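Black wire dish rack and square bowls - do they ever really fit?
Posted in June by distdale_renter

I have a black wire dish rack on a white table and a set of square ceramic bowls, and I'm starting to think the two were never meant for each other. The rack has wavy wires along the side, which I suspect are there for looks.

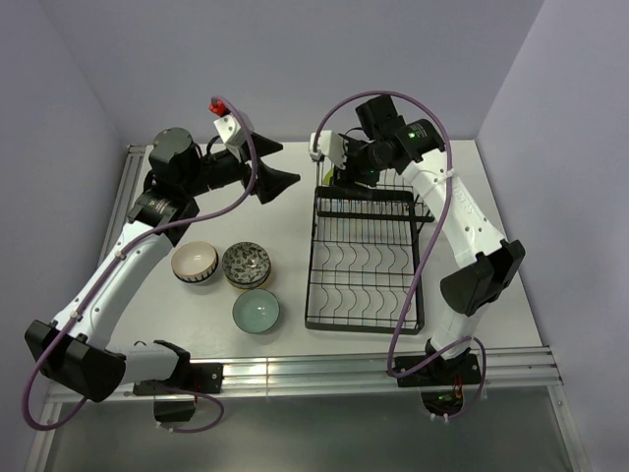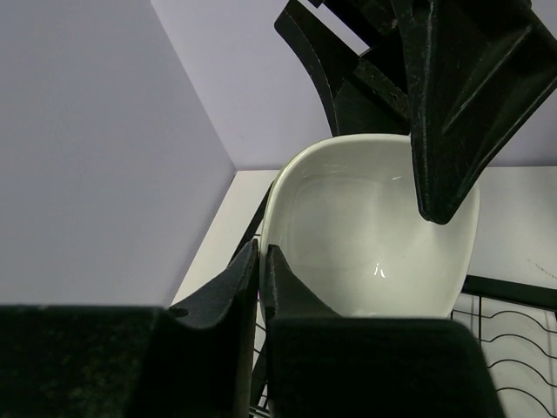
The rack on the white table, then a square bowl on the rack.

My old round bowls leaned back and stayed put. The square ones have a thick rim and rounded corners, and on their side they slide or tip into the next one. Laid flat they take up half the rack. The store in Kallville told me any rack handles any bowl, which sounds like something you say to get a person out the door. Do I need a different rack, or is there some way of loading this one that works? I'm not paying for a "system."

3 answers

Answer from plates_first
Just get the Kairys one. It has pegs. Problem solved.

Answer from kallville_kitchen
I wouldn't rush out for pegs. I had a Kairys for 4 months and the pegs were spaced for thin plates, so a thick rim sat on top of them and wobbled. Measure the rim and the gap before you spend anything, and don't trust the picture on the box.

What works for me with square bowls is standing them on a corner, open side facing down and out, with the low corner between two wires. Start at one end and lean each bowl against the frame, never against another bowl. Mine holds 5 that way. If yours is too shallow for that, put them upside down and tilt one edge up on the frame bar so air gets under - dead flat on the wires, the rim stays wet and you end up wiping them anyway.

Check the feet too. A smooth white tabletop is slippery, and half the "my bowls tip over" complaints I read are a rack that creeps when you load it from one side.

Answer from no_more_racks
I got tired of all this and use a towel. Bowls upside down, 20 minutes, turn them over, done. Colix sells a drying mat that is supposed to be better than a towel. I read a good part of the 237 reviews and still couldn't tell you what it does that a towel doesn't. Keep the rack for plates.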